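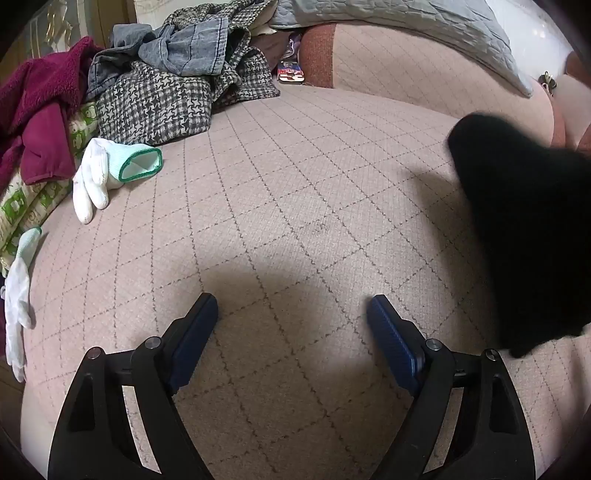

Section 4
Fitting and caring for the quilted top

This section covers the quilted top of the Prolow daybed: unpacking it, fitting it to the Uvwood base, marking and cleaning spots, and storing it. The base must be fully assembled and level before you start (see Section 3). Fitting takes two people and 45 minutes. Let the top rest for 9 hours before anyone sleeps on it.

The top is supplied in one piece. The fabric, padding and stitching are joined and can't be taken apart. Don't look for a zipper on the upper face. The only zipper is on the dust cover underneath, and it is there for the repair shop.

4.1 What you need

Clean work gloves, white or undyed, one pair for each person
A bed sheet or clean drop cloth, larger than the top
The strap bag from the hardware box
White tailor's chalk
A soft clothes brush
A flashlight

Note: Colored gloves and gloves with printed grip dots can leave dye on light fabric. If your hands are clean and dry, you can work without gloves for everything except the corner straps.

CAUTION: Keep knives, box cutters and open scissors off the fabric at all times. A cut in the stitching can't be repaired at home.

4.2 Unpacking

1. Lay the drop cloth on the floor next to the base.
2. Stand the carton on its long edge and cut the tape along the top only. Set the blade to the shallowest depth.
3. Slide the top out of the carton and onto the drop cloth with the stitched side up.
4. Peel back the plastic film starting from a corner. Pull it low and flat, along the surface. Don't pull straight up.
5. Remove the cardboard edge strips. Check that no staples have been left in the fabric.
6. Leave the top uncovered in the room until the edges have come up. In a cold room in January this can take until the next morning.

The middle of the top is meant to be higher than the edges. It is built with a crown, and the crown settles with use. Don't kneel on it to flatten it or stack boxes on it.

Creases from packing usually run across the short side. Smooth them with the flat of your hand, from the center outward. If a crease is still there after a day, hold a clothes steamer a hand's width above it and pass over it once or twice. Do not use an iron.

4.3 Checking the stitching

Do this before fitting. It is much easier to exchange a top that hasn't been strapped down.

1. Turn off the ceiling light and close the blinds if you can.
2. Hold the flashlight low at one end of the top so that the light runs along the fabric.
3. Look down the stitched lines from that end. They should cross at regular points and form diamonds and squares over the padding.
4. Repeat from the other end.
5. Run a gloved hand along any line that looks uneven. A loose thread will catch on the glove.

The stitches are long, with gaps between them, so the lines look dashed. This is normal. The lines may also seem to bend where they go over the crown.

The following are faults and should be reported before you continue:

A stitched line that stops partway across the top
A loop of thread long enough to put a finger through
A hole where lines cross
Padding that has come through the fabric

Short thread ends can be trimmed with small scissors held flat to the surface. Leave a little thread standing. Never pull one out.

Note: The fabric is finely ribbed and the color changes with the light. The same beige-pink piece can look nearly white facing a window and brownish on the shaded side. Check the color in daylight before you report a mismatch.

4.4 Fitting the top to the base

1. Make sure the legs with locking feet are locked.
2. Put the straps from the strap bag on the floor, one at each corner of the base, with the hook end toward the base.
3. With one person at each end, lift the top by its sides. Don't lift it by the stitching or by the piping.
4. Lower one long edge onto the back rail, then lower the rest.
5. Slide the top until the overhang is the same on both ends. The front edge should sit just inside the front rail.
6. Thread each strap through the webbing loop under the corner.
7. Hook the straps to the base, working diagonally: back left, front right, back right, front left.
8. Tighten each strap until the corner stops moving. Stop there.
9. Tuck the loose ends up between the top and the slats.

CAUTION: Straps pulled too tight draw the stitched lines toward the corners, and the fabric will wear along those lines first. If the diamonds near a corner look stretched, loosen that strap.

Wear the gloves for steps 6 to 8. The strap hooks have pressed edges and can pinch.

The base and top together are rated for 200 kg. The rating is for people lying or sitting. It does not cover jumping or standing on the top to reach a shelf.

4.5 Before first use

Clear everything off the top - tools, gloves, chalk, the strap bag - and brush the whole surface with the clothes brush, following the ribs of the fabric. Press lightly over the padding. If you feel something hard, stop and lift that corner to look for a part left on the slats.

There may be a faint smell from the packing film. Open a window. Don't spray the fabric with air freshener or perfume, as both can leave rings.

4.6 Spots and smudges

Small gray marks are the most common complaint with light fabric. They usually come from hands, newspaper, metal parts or the outside of the carton. Deal with them one at a time and treat only the diamond where the mark is. The stitched lines slow the spread of moisture, and a drying edge is hard to see next to a seam.

Dry method (try this first):

1. Brush the mark lightly in one direction.
2. Press a piece of plain white bread or a clean white eraser onto the mark and lift. Don't scrub.
3. Brush off the crumbs.
4. Look at the mark in daylight. If it is lighter, repeat the method.

Damp method:

1. Mix a few drops of clear dish soap into a bowl of lukewarm water.
2. Dip a white cloth and wring it out until no more water comes.
3. Dab from the stitching toward the middle of the diamond.
4. Dab again with a cloth wrung out in plain water.
5. Press with a dry towel and leave to dry with nothing on top.

If you can't treat a mark right away, draw a small chalk cross next to it so that you can find it later. Marks that are plain in the morning can be very hard to see under a lamp. Brush off the chalk before any water goes near it.

CAUTION: Do not use bleach, spot remover from a spray can, baby wipes or colored sponges. Don't use a hair dryer on the hot setting. The dark thread can bleed into the fabric if it is soaked or heated.

For grease, cover the mark with cornstarch, leave it overnight and vacuum it off with the soft nozzle. For candle wax, let it harden and lift it with the edge of a plastic card. For ink, call a professional cleaner and tell them the stitching is a different color from the fabric.

4.7 Regular care

Every week: vacuum with the upholstery nozzle on low. Go along the stitched lines, first one way and then the other. Dust collects where they cross.

Every month: turn the top end for end. Unhook the straps, turn, and follow 4.4 again from step 5. Don't flip it over. The underside is not a sleeping surface.

Twice a year: check the strap hooks and the webbing loops, and vacuum the slats.

Put a blanket down for pets, and close zippers and buckles on bags before setting them on the top. Belt buckles and rivets on jeans catch the long stitches.

The fabric was tested to 4000 rub cycles on the stitched areas. The plain fabric on the sides is stronger. If the daybed is used as the main seat in a room, we recommend the fitted Flavance cover, sold separately.

4.8 Storage

1. Clean the top and let it dry fully.
2. Wrap it in a cotton sheet. Plastic is suitable for moving day only.
3. Store it flat with the stitched side up, off the floor. If you have to stand it up, use the long edge and change edges every month.
4. Keep the straps and gloves in the strap bag, and tie the bag to the wrapped bundle. Don't leave it under the sheet against the fabric.

4.9 Reporting a fault

Write down the batch code from the white label under the foot end. Take one picture of the whole top and one close picture of the fault, with a coin next to it for size. Send both to the Rezaei service desk, attention Mahtab Azimi. Mark repair requests for the base "Babak Kazemi" so that they go to the frame shop.

Keep the carton until you have a reply. The top can't be collected without it.

Continue with Section 5, Back cushions and bolsters.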